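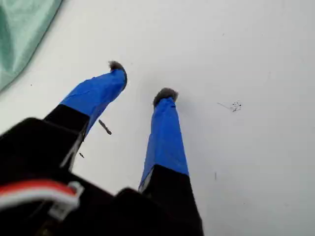
Section 9: Renewing the fingertip pads and tape

The Junano cell picks light fabric, and fabric is hard on fingertips. Both fingers of the gripper wear blue tape with a grey pad at the tip. Change them as a pair. One new pad and one old one will grip like a crab with a grudge.

You will need the Maltix pad kit (part 301), a plastic scraper, a lint-free cloth and more patience than the job appears to call for.

1. Park the arm from the Pumska menu and open the gripper fully.

2. Switch off at the wall. The stop button is for emergencies and does not count as off.

3. Check the cables and the white clip on top of the black housing. If a cable has worked loose, press it back in by hand. Pliers have ended several clips already.

4. Peel the tape from the tip towards the body. Scrape off any glue left behind.

5. Wipe both fingers and let them dry.

6. Fit a new pad to each tip, then wrap the tape upwards from the black segment. Small wrinkles are fine. A ridge on the inner face will mark the cloth, so start again.

7. Clear bits and specks off the white surface. The Echeverri vision software takes crumbs seriously and will try to pick them up.

8. Switch on and run test 2 with a scrap of fabric.

Caution: keep your own fingers out of the gap during the test. They are not covered by the pad kit.

Note: if the screen shows fault 245, the gripper has not closed fully. Look for tape bunched near the tip before you ring us.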